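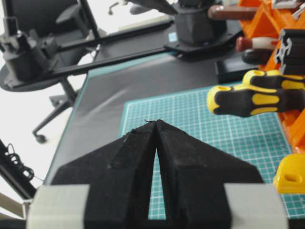 무광 검정에 앉은 먼지와 잔흠집. 끝에는 실오라기 같은 것 하나.

살림 > 작업방 > 청소와 손질

작업방 먼지 잡기, 무광 검정 물건까지

2021년 11월 15일 | 글 Tutatholm 살림노트

인쇄하기 | 이메일로 보내기

작업방 청소 글 다시 씀. 지난 7월에 올린 건 너무 짧았고 순서도 엉망이었음. 재봉, 모형, 종이공작 하는 방 기준. 거실이나 침실은 좀 다르니 감안해서 읽으시길.

먼저 알아둘 것

먼지는 닦는 것보다 내려앉기 전에 잡는 게 편하다. 다 아는 얘긴데 다들 걸레부터 든다. 나도 그랬고. 마른 걸레로 책상 문지르면 절반은 공중으로 떴다가 저녁에 도로 내려온다. 그래서 위에서 아래로, 안쪽에서 문 쪽으로. 이 순서만 지켜도 반은 끝.

그리고 무광 검정. 제일 골치다. 유광은 쓱 닦으면 끝인데 무광은 표면이 오톨도톨해서 먼지가 낀다. 세게 문지르면 그 자리만 번들번들해지고, 한번 번들거리면 되돌리기 어렵다. 이건 뒤에 따로 씀.

준비물

- 극세사 천 여러 장. 나는 Zellora 회색 천을 쓴다. 테두리 박음질 없는 걸로. 박음질 있는 건 거기서 실이 풀려 나온다
- 부드러운 붓. 화장용 큰 붓이면 충분
- 고무 블로어 (카메라 가게에서 파는 그거)
- 분무기, 물, 중성세제 조금
- 청소기. 좁은 솔 노즐 필수. 우리집 건 Bakalis 715, 오래된 모델인데 소리만 크고 잘 빨린다
- 마스킹테이프
- 버릴 칫솔
- 마스크. 꼭

캔에 든 압축가스는 일부러 뺐다. 좁은 방에서 쓰면 머리 아프고, 기울여 뿌리면 액이 튄다. 블로어로 됨.

1. 창문 열고 물건 치우기

창문 먼저. 바람 심한 날은 조금만. 선풍기는 끈다. 책상 위 작은 부품이나 바늘, 단추 이런 건 뚜껑 있는 통에 다 넣는다. 청소기에 빨려 들어가면 먼지통 뒤집어야 하는데 그거 정말 하기 싫은 일이다.

도면이나 종이 본은 다른 방으로. 물기 튀면 운다.

전기 꽂힌 건 다 뽑는다. 다리미, 글루건, 스탠드. 다리미는 식은 다음에.

2. 위에서부터

조명 갓, 커튼봉, 선반 맨 윗칸. 손 안 닿는 데는 긴 막대에 천 감아서 고무줄로 묶으면 된다. 천은 분무기로 살짝만 축인다. 물이 뚝뚝 떨어지면 너무 많은 거고, 볼에 대봤을때 서늘한 정도면 맞다.

한 방향으로 민다. 왔다갔다 하지 말고. 한 번 밀고 천을 접어서 새 면으로. 한 장으로 방 전체 닦으려는 분들 있는데 그러면 먼지를 옮겨 바르는 셈.

원단은 선반에 쌓아두면 접힌 자리로 먼지가 들어간다. 꺼내서 베란다에서 털고 다시 접기. 귀찮으면 맨 위에 안 쓰는 천 한 장 덮어두고 그것만 가끔 빨아도 된다. 나는 요즘 이렇게 한다.

3. 벽이랑 몰딩

벽지는 마른 천으로만. 젖은 걸로 하면 얼룩진다. 몰딩 위 턱에 쌓인 건 붓으로 쓸면서 청소기 노즐을 바로 옆에 대고 같이 간다. 붓질만 하면 다 떨어져서 두 번 일.

콘센트 주변은 마른 붓. 물 절대 금지.

4. 책상과 작업판

여기가 본 게임. 실밥, 지우개 가루, 종이 부스러기, 갈아낸 가루가 다 섞여 있다. 큰 것부터 손이나 작은 빗자루로 모아 버리고, 그 다음 청소기, 그 다음 젖은 천. 처음부터 젖은 천 대면 가루가 반죽이 된다. 석고나 퍼티 가루는 특히.

고무 재질 작업판은 미지근한 물에 중성세제 풀어서 닦고 눕혀서 말린다. 햇볕 드는 데 세워두면 휜다. 뜨거운 물도 안 됨. 한 장 버려봤다. 칼집 사이에 낀 실은 마스킹테이프 붙였다 떼면 올라온다. 안 올라오면 칫솔로 칼집 방향 따라.

나무 상판은 물 최소로. 닦고 바로 마른 천.

책상 모서리랑 다리도 잊지 말기. 정전기 때문에 플라스틱 다리 쪽에 실밥이 잔뜩 붙어 있다.

5. 무광 검정 물건

따로 쓴다고 한 부분. 스탠드 몸통, 카메라, 스피커, 공구 손잡이, 모형 받침대 같은 것들.

먼저 블로어. 가까이서 말고 한 뼘쯤 떨어져서, 비스듬히. 홈이나 각진 모서리 안쪽은 방향을 바꿔가며 여러 번. 여기서 안 날아가는 것만 붓으로 쓸어낸다. 붓은 깨끗한 거 따로 하나 정해두기. 퍼티 가루 묻은 붓으로 검정 물건 쓸면 허옇게 된다 (해봤다).

그 다음이 천. 살짝 축인 극세사로 눌러서 떼어내듯이. 문지르지 않는다. 꾹 대고, 떼고, 옆으로. 시간 좀 걸리는데 표면 안 상하는 방법은 이것뿐이었다.

뾰족한 끝이나 틈에 낀 실오라기, 머리카락은 핀셋보다 테이프. 마스킹테이프를 손가락에 뒤집어 감고 톡톡. 투명테이프는 끈끈이가 남을 수 있어서 안 쓴다. 핀셋은 끝이 표면을 긁는다. 정 안 되면 끝이 둥근 걸로.

손기름 자국은 중성세제 아주 묽게. 안 보이는 데 먼저 시험. 알코올은 도장 벗겨지는 물건이 있으니 나는 안 권함. 특히 고무처럼 부들부들한 코팅, 그건 알코올 닿으면 끈적해지기도 한다.

잔흠집은? 사포 얘기가 꼭 나온다. 2000방 물사포로 살살 하면 된다는 글이 많은데, 무광은 갈면 그 자리만 결이 달라진다. 도장까지 새로 할 생각 아니면 그냥 두는 게 낫다. 버리는 플라스틱 조각에 먼저 해보면 무슨 말인지 안다. 허옇게 쓸린 자국 중에는 흠집이 아니라 상대 물건 색이 묻은 것도 있어서, 젖은 천으로 눌러보면 그냥 지워지기도 함.

왁스나 광택제는 바르지 말것. 얼룩덜룩해진다.

6. 기계 종류

재봉틀은 바늘판 열고 솔로. 입으로 불지 않는다. 습기 들어가고 보풀이 더 깊이 박힌다. 설명서에 기름칠 위치 나와 있으면 청소 끝나고 한 방울. 시험 박음질은 버리는 천에. 기름 묻어나온다.

컴퓨터는 환기구 쪽만 블로어랑 붓. 뜯는 건 이 글 범위 밖.

스탠드는 전구 완전히 식고 나서. 갓 안쪽에 쌓인 먼지가 의외로 많고, 닦고 나면 방이 눈에 띄게 밝다.

7. 바닥

마지막. 앞에서 떨어뜨린 게 다 여기 있다. 바로 하지 말고 약 5분 쉰다. 떠 있던 게 좀 가라앉은 다음에. 물 한잔 마시고 오면 딱 맞음.

청소기는 천천히. 빨리 밀면 큰 것만 들어간다. 의자 바퀴에 감긴 실은 쪽가위로 끊어서 빼는데 바퀴 축 쪽으로 깊이 감겼으면 바퀴를 통째로 뽑는 게 빠르다. 대부분 그냥 당기면 빠진다. 안 빠지면 억지로 하지 말기.

카펫이나 러그 있으면 작업방에선 치우는 걸 추천. 바늘 떨어지면 못 찾는다. 발 시리면 실내화.

물걸레는 안쪽에서 문 쪽으로 뒷걸음질. 다 마르기 전에 원단 내려놓지 말고.

다시 안 쌓이게

청소보다 이게 길게 가는 방법이다.

검정 물건은 안 쓸 때 덮는다. 덮개는 면보다 매끈한 천이 낫다. 면은 덮개에서 보풀이 나온다. 나는 Urkari 수납함에 넣고 뚜껑 닫아버리는데, 뚜껑 홈에 먼지 끼는 거 말고는 불만 없다. 비닐봉지는 정전기가 심해서 꺼낼 때 오히려 먼지가 달라붙는다.

실내가 너무 건조하면 정전기로 더 붙는다. 겨울엔 젖은 수건 하나 걸어두기만 해도 좀 다르다. 가습기 쓸 거면 물건 쪽으로 바람 안 가게.

재단하는 자리랑 칠하는 자리는 떨어뜨린다. 방이 좁으면 시간이라도 나눈다. 오전에 자르고 바닥 밀고, 칠은 저녁에. 칠 마르는 동안은 문 닫고 들락거리지 않기.

옷도 문제. 니트 입고 모형 칠하면 칠 위에 꼭 털이 앉는다. 앞치마 매끈한 걸로 하나.

얼마나 자주

책상은 작업 끝날 때마다. 바닥은 2주에 한 번, 재단 많이 한 날은 그날 바로. 선반 위나 조명은 계절 바뀔때 해도 된다. 검정 물건은 날 정해놓지 말고 눈에 띄면 블로어만 한 번씩. 자주 문지를수록 손해다.

자주 오는 질문 몇 개

물티슈 써도 되냐고. 책상은 된다. 무광 검정엔 비추, 마르면서 자국 남는 제품이 있다.

먼지떨이는? 털어서 날리는 타입은 작업방에선 안 쓴다. 정전기로 붙이는 건 괜찮은데 자주 갈아줘야 하고.

극세사 빨 때 섬유유연제 넣지 말 것. 흡착이 떨어진다. 수건이랑 같이 돌려도 안 된다, 수건 보풀 다 옮겨붙음. 따로 모아서 찬물, 그늘에 널기.

공기청정기는 있으면 좋은데 칠할 때는 끄거나 멀리. 공기 흐름 때문에 칠면에 먼지가 온다. 필터는 설명서에 적힌 주기대로 갈고, 겉망 쪽은 바닥 밀 때 청소기로 같이 빨아주면 됨.

석고 가루 치우는 법은 따로 올릴 예정. 사진 정리되는 대로.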